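Categoría: Taller de memorias y necrologías / Cuaderno de trabajo

Julio, 16:40

Sigo con la ficha de la señora de Lirncombe. La familia nos mandó una carpeta con 19 hojas y yo empecé por ordenar las fechas, como acordamos. La primera duda es el matrimonio. En la nota de la parroquia dice que estuvieron casados 67 años, pero si tomo la boda que está escrita detrás del retrato y la muerte del marido, me faltan dos. Puede ser que hubo boda civil antes – lo pregunté por carta a la hija mayor y espero la respuesta. Mientras tanto dejo en el borrador «toda una vida de casados», que no me gusta mucho, pero no miente.

Segunda duda: los hermanos. La hija escribe que eran siete y el sobrino cuenta a su padre aparte, como medio hermano. En la redacción de Weltar ponían siempre «hermanos» sin distinguir. Yo prefiero lo mismo, salvo que la familia lo pida de otra manera. 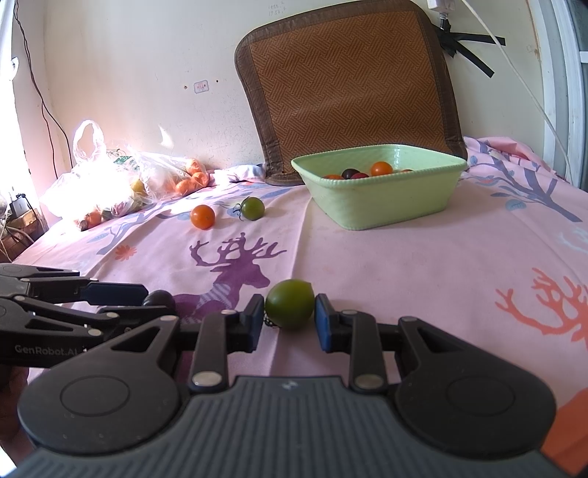
Jomar Lacson: yo no pondría «hermanos» sin preguntar antes al sobrino. En la necrología de Toma lo hicimos así y después tuvimos que corregir el texto cuando ya estaba impreso el recordatorio. Una llamada de cinco minutos basta.

De acuerdo, llamo mañana por la mañana. Apunto también para no olvidarlo: preguntarle el nombre del barco, porque en una hoja está con una ene y en otra con dos.

17:25. He leído en voz alta el borrador. El párrafo de la granja es demasiado largo y el de su trabajo en la escuela de Osau casi no existe, aunque ella dio clase allí 25 años. Lo cambio de proporción. Quito la lista de los premios de costura (queda en el anexo) y meto la anécdota de la campana, que la cuentan dos personas por separado y con los mismos detalles.

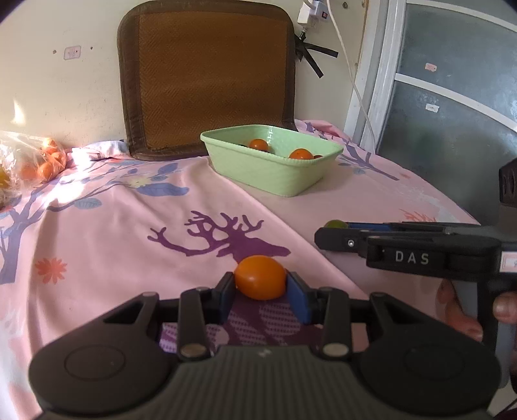 Fruto anaranjado, sujeto entre las dos puntas.

Queda pendiente la frase final. La familia quiere «descansó en paz» y el periódico local usa «falleció». He dejado las dos versiones en hojas distintas, A y B, con la misma extensión. Todavía me cuesta el tiempo verbal: cuando escribo «vivía» suena a costumbre y con «vivió» parece que cierro una puerta. Jomar revisará esto el primero, y después las comas.

Falta: respuesta de la hija, llamada al sobrino, permiso para usar el retrato de boda.

Contacto del taller | Aviso legal | Volver arriba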